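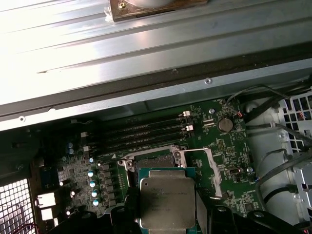 Old office tower, worth fixing or only for parts?

Reading time: 3 min
Print | E-mail

bevach_tom wrote:
Hello all. I bought an office tower from the clearance at Garcombe for 40 dollars. I want to make it a small file server for my home. Before I spend more money I would like to hear your opinions. My plan is to keep the board and power supply, put in more memory, and change the coin battery, which I do as a habit with every old machine. Is the battery change really needed? My brother-in-law says I waste my time.

Desmet77 wrote:
Change it. It is a cheap part and it takes one minute. When the battery is weak, the clock goes wrong and the BIOS forgets the boot order. In a file server you will notice it at the worst moment, after a power cut.

slowfan wrote:
I don't agree with "change everything". Measure it first. If it reads 3 volts, leave it in peace. I have a Jillness box at work which runs ten years with the first battery.

Desmet77 wrote:
Measured without load this number says very little. But ok, your box, your rules.
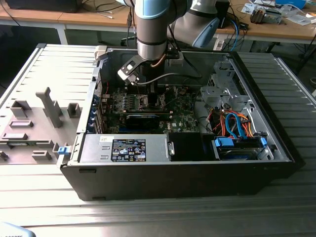
My advice for the work itself: lay the case flat on its side, so the board faces up and you don't fight with gravity. Put the side panel somewhere you will not step on it. I bent one in December and it never closed well again. And take out the graphics card if you have one. For a file server it only eats power and makes heat.

bevach_tom wrote:
Thank you, I did not think about the card. But does the machine start without it? I am not sure this board has its own video.

slowfan wrote:
Look at the back, next to the USB ports. If there is a VGA or DisplayPort on the board, probably yes. It depends also on the processor. Try it before you sell the card.

ninepins wrote:
Sorry, but I would look at the power supply before all this. Read the label and write down what it can give. For two or three disks you don't need 700 watts, 400 is more than enough. Age is more important for me than watts. I would not trust my family photos to an old supply of unknown history.

Desmet77 wrote:
Office supplies are usually honest quality. I would clean the dust and use it.

ninepins wrote:
"Usually" is the word I don't like there.

bevach_tom wrote:
I will clean it, change the battery (sorry slowfan) and test with one memory module first. Which slot should I use for only one?

slowfan wrote:
It is different for each maker. Search the manual by the board number. And unplug the power cord before you touch anything, please.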